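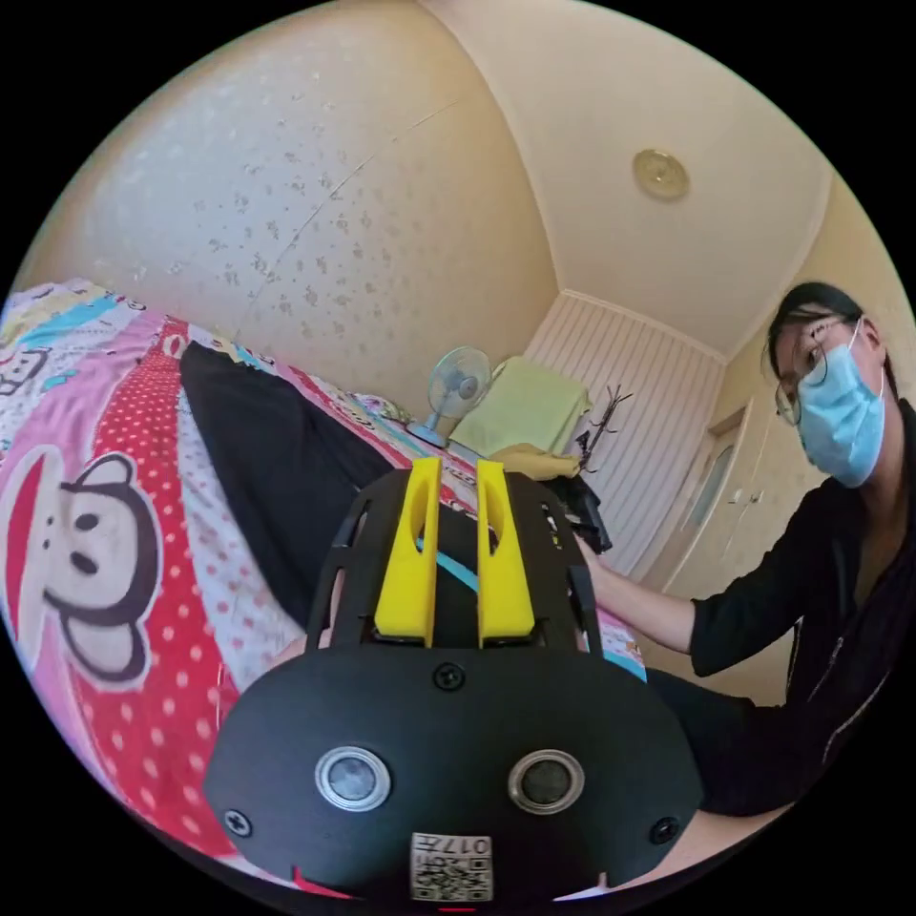
A bedroom, with a gripper's two yellow fingers in the foreground.

Valbona Radonjić will swim the 200 butterfly and both individual medleys when the Stumberg Short Course Open begins in November, her club said on 19 October 2025. It will be her first meet since she left the Graklow training group over the summer.

Radonjić, who won the 400 IM at Stumberg last year, has dropped the 200 backstroke from her program. The final falls in the same session as the 200 IM, with one event between them.

"She wanted to do the backstroke too," said her coach, Tihomir Radulović. "We looked at the schedule and picked the races she has trained for."

Her main rival in the medleys should be Zoia Tymoshchuk, who has entered 3 events and arrives from a training block at altitude. Tymoshchuk beat her in the 200 IM the last time they met - by 13 hundredths of a second.

On the men's side, Mirsad Kolev is entered in the 50 and 100 freestyle. Mirsad Yordanov will miss the meet with a shoulder injury and hopes to race again in the new year.

The meet runs for 2 days, with heats in the morning and finals at night. More than 300 swimmers have signed up. Entries are closed, but relay teams can be changed until an hour before each session.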